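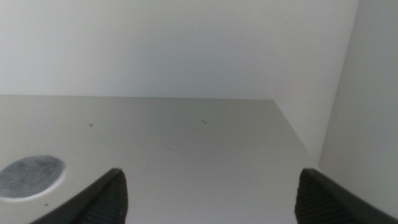

Parish Faith Formation Team, Zeredbridge

Notes for the Lent evening talk: "What are we doing with our hands?"
(Forty minutes if I behave myself, plus questions. Water on the lectern, watch off the wrist and where I can see it.)

Opening

Good evening, thank you for coming out. Say the thing about parking behind the hall, the gate gets locked at nine.

So I've been a catechist here for a long while now, mostly with the confirmation kids, and tonight is really about a question one of them asked me last April. We were practicing for the Easter Vigil and she leaned over and whispered, "Why does everybody do something different with their hands at the Our Father?" And I opened my mouth to answer and I had nothing. I mean I had something, I had a sort of mumble. I've been going to Mass my whole life and I had a mumble.

PAUSE. Let them laugh if they want to.

I went home and started reading, and I haven't really stopped, and that's why you're stuck with me tonight. I'm going to talk about gestures: standing, kneeling, bowing, the sign of the cross, the ashes, the sign of peace. The stuff our bodies do in church while our minds are on the roast.

I'm no scholar. If you're a scholar, please be kind and save it for the coffee.

Part one: the sign of the cross

Ask everyone to make the sign of the cross right now, at normal speed. Then ask them to do it again at half speed.

Feels odd, doesn't it? The first time I did it slowly on purpose I felt like I was showing off. But it's a whole prayer. You've got the Trinity in the words and the cross in the movement, and most of us get through the lot in the time it takes to swat a fly.

The early Christians seem to have started small, with just a thumb on the forehead. We still do that one! Think of a baptism, where the priest and the parents and the godparents all trace a little cross on the baby's forehead before anything else happens. And think of the Gospel, when we do three small ones, forehead, lips and heart. I teach the kids to say quietly, "in my mind, on my lips, in my heart," and I've noticed a few parents moving their lips along too.

The big one, forehead to chest and shoulder to shoulder, came along later. Our Orthodox neighbors go right shoulder first and we go left. I got asked which one is correct at a school visit to Stosholm and I said, well, they've both been at it a good long time and I'm not going to be the one to phone them up.

(If running late skip the holy water bit and go straight to part two.)

Holy water. You come in the door, you dip your fingers, you cross yourself. It's a reminder of your baptism. I used to think it was something like wiping your feet. I've come round to thinking wiping your feet is a pretty good way to see it, you're leaving the street behind for an hour. But the main thing is the baptism. Somebody carried most of you to that water before you could hold your own head up, and every time you come through the door you get to touch it again.

Part two: standing, sitting, kneeling

My grandmother called this Catholic aerobics. I expect yours did too.

Standing is the old one. For the first Christians standing was how you prayed, because it's how you'd stand if you believed in the Resurrection, up on your feet, awake, ready to go. The Council of Nicaea, in the year 325, told people to stand on Sundays and all through the Easter season and not to kneel at all. I love that. I'd always had it the other way round, I thought kneeling was the proper holy one and standing was what you did because your knees were bad.

Kneeling came in as a sign of being sorry, and then later as a sign of adoration. Both are true and you can mean both at once. When we kneel for the Eucharistic Prayer we're saying, as plainly as a body can say it, that someone greater than us is here.

And sitting! Poor old sitting. Sitting is for listening. Mary of Bethany sat at the Lord's feet and he told her sister she'd chosen well. So when you sit for the first reading you have a job. I say this to the confirmation group every year and every year somebody slides down until only their hair is showing.

Pews are fairly late, by the way. For centuries most people stood about or brought a stool or leaned on a wall, and there was straw on the floor in winter. The book I've been living with is a battered old thing on church customs that I bought in Cima on vacation, and it runs to 602 pages. I'd say a third of it is about furniture. I read all of that third. I'm not sorry.

The author, Economou, goes parish by parish through old account books, and there's one village that bought 380 bundles of rushes for the floor in the year 1521, then has a grumbling note about the smell. I find that so comforting. People have been complaining about the state of the church floor for as long as there have been church floors.

CHECK TIME. Should be at fifteen minutes or so. If past twenty, drop the story about the thurible.

Part three: genuflecting and bowing

Okay, knees. A genuflection is right knee to the floor, and it's for the Lord in the Blessed Sacrament, in the tabernacle. A bow is for the altar. If the tabernacle is in the sanctuary, you genuflect when you arrive and when you leave.

Now the bad knees. I've had people come up to me almost in tears, older people, because they can't get down anymore and feel they're being rude to God. Please hear me: a bow is fine. A nod of the head from a wheelchair is fine. He knows about your knees.

The thing I'd ask, and I'm talking to myself here, is to know what you're doing it toward. I once genuflected at the movies. I got to the end of the row with my popcorn and down I went. My husband has never let it go. And it's funny, but I did think afterward, well, if I can do it there without noticing, how often am I doing it here without noticing?

THURIBLE STORY HERE IF TIME. (Keep it short. Don't do the voice.)

Part four: hands

Back to my student and her question.

At the Our Father some people hold hands, some open their palms, some fold them, some hang on to the pew in front. The priest has his arms out in what's called the orans position, and that one is very, very old. It's in the catacombs in Rome, painted on the walls, figures standing with their arms lifted. It goes back further than that, into the psalms: "Let the lifting up of my hands be as the evening sacrifice."

The folded hands, palms together, may have come from the feudal world, where a man would put his joined hands between the hands of his lord to promise loyalty. Not everyone agrees on that, and I'm only passing it on. But I've prayed differently since I read it. I put my palms together and think, all right, I'm yours.

As for us in the pews, the book doesn't lay down one posture for our hands at that point, and I'd gently say we needn't police each other. If your neighbor reaches for your hand, be kind. If they keep their hands to themselves, be kind about that as well.

So what I told her in the end, three weeks later, was this. Open hands say "I need something from you." Folded hands say "I belong to you." Pick the one you need to say that day. She thought about it and said, "Can I swap halfway?" And I said I didn't see why not.

Part five: ashes and peace

Quick one on the ashes as it's still fresh. We let someone put dirt on our foreheads and tell us we're going to die, and then we go to the supermarket. There's hardly anything else like it in the year. You can't do it for yourself, either, someone has to do it for you, and I think that matters. You have to stand there with your face up and receive it.

And the sign of peace. This used to be a real kiss! There's a thing called a pax board, a small plaque with a holy picture on it, that got handed round for each person to kiss in turn. Economou has a squabble from 1566 where two families both wanted it first and it ended up on the floor. At the sign of peace. I mean, come on.

A handshake, a nod, a wave across the aisle, any of those will do nicely. But try to think of the person you'd least like to shake hands with. That's who it's for.

Something to try at home

Pick one gesture, only one, and do it slowly every time for a week. The sign of the cross before dinner is an easy place to start. If you've got little ones let them catch you doing it. Mine learned more from watching their grandfather kneel by his bed than from anything I ever read out to them.

Close with the Our Father together. Invite everyone to stand. Say hands however you like. Leave a good long silence before starting, longer than feels comfortable, count to ten.

Then: coffee is through the double doors, decaf is the pot with the orange lid, and the sign-up sheet for Stations of the Cross readers is on the table by the hymnals. We're short for the last two weeks. Large print scripts are available, ask me.

Possible questions: receiving on the tongue or in the hand (both allowed, be brief), striking the breast at the Confiteor, why we bow during the Creed. If it's anything about the new heating, send them to the parish office.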